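Limited Edition, Unlimited Restock: A Term Project on Scarcity Claims in Drugstore and Department Store Makeup

Final report, Consumer Behavior elective

1. Why we did this

The project started with a lipstick. One member of our group bought a "one time only" berry shade from Dralleo in her first year, rationed it like wartime sugar, and then found the same shade the next fall in a new tube with a new name and a ribbon on it. She was upset for a week. The rest of us saw a topic.

Our question was simple enough to fit on the proposal form: when a makeup brand says a product is limited, what is being limited? We had four brands that were easy to find near campus (Gikness, Dralleo, Tsoukalas and Bundomine), no budget to speak of, and a combined makeup collection that one parent has described as a fire hazard.

2. What we collected

We signed up for every brand's email list in November with a fresh address made for the purpose. Anyone thinking of repeating this should know that unsubscribing takes longer than the project did. By the end of the term the inbox held 895 messages. Bundomine alone wrote to us at 6 in the morning so regularly that one of us stopped setting an alarm.

Each message went into a spreadsheet with the brand, the subject line, the product, the type of claim and whether there was a deadline. We sorted claims into three types. "Time" meant the offer ended on a certain day. "Quantity" meant there were supposedly only so many. "Mystery" meant words like exclusive, rare or coveted, with no hint of how rare or coveted by whom. Mystery was the biggest group by a mile, and our instructor made us write a stricter definition for it, which we did, and then argued over it for most of an afternoon.
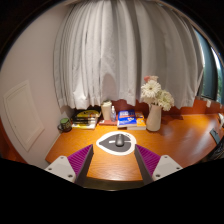 3. The survey

We asked 50 students to look at two versions of the same ad for an eyeshadow palette. The ads were identical except that one had a gold sticker saying LIMITED EDITION. Half the group saw the sticker first and half saw it second. Everyone was asked how much they would pay and how soon they would want to buy it.

The palette was a Tsoukalas one, eight neutrals and a glitter, picked because none of us had strong feelings about it. (This was a mistake. It gave one of us strong feelings, and she now owns it.)

Thirty-five of the 50 said they would pay more for the version with the sticker. When we asked why, very few mentioned the sticker. They said the colors looked richer, or that the packaging seemed heavier, and this was a printout on copy paper. A couple of people told us firmly that marketing did not work on them and then wrote down the higher price anyway.

We also asked whether people used the limited items they already owned. The usual answer was no. They were saving them. Blush was being saved for weddings of people who were not yet dating anyone. One person had kept a Gikness highlighter so long that the powder had gone hard and shiny, and she still would not let us scrape it for a swatch.

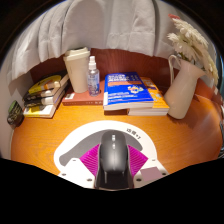
The saving habit mattered more to our results than we had planned for. If a product never gets used up, then the owner never needs to replace it, and she never finds out whether it was gone for good. The claim does not get tested. Our lipstick friend only learned about the returning berry shade when she was down to the plastic and went looking.

4. Did the limited products go away?

For this part we checked the four brands' own websites once a week, and also walked to the mall, which counted as fieldwork and included pretzels.

Gikness came out best. When it said a set was ending, the set ended, and the page was taken down. Tsoukalas mostly did the same, though a "last chance" bronzer got its last chance again before finals. Dralleo liked to bring shades back under new names, and we matched several by swatching them side by side on our arms under the food court lights, a method we do not claim is scientific. Bundomine's "while supplies last" mascara was in stock on every single visit. We came to admire its supplies. 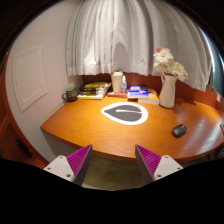
Desk with leaf-print mat and mouse

5. Problems with the study

The survey group was small and heavy on people who live in our building. We asked what people would pay, and saying a price is a lot easier than paying it. The arm swatches were judged by people who wanted them to match. We also lost a few days of email to the spam folder, which may have been the computer's own review of the material.

A better version would follow one holiday launch for a full year and would use receipts. It would also keep the researchers away from the tester displays, or at least make them log what they bought. Our own spending was left out of the results by a unanimous vote.

6. What we would tell a shopper

Check whether the claim has a date or a number in it. If it has neither, it can wait until you have slept. If you have bought the thing already, open it and wear it to class. Cream products dry out first, so start with those.

The spreadsheet and both versions of the ad are attached. The palette is available for inspection on request, except the glitter, which has been used.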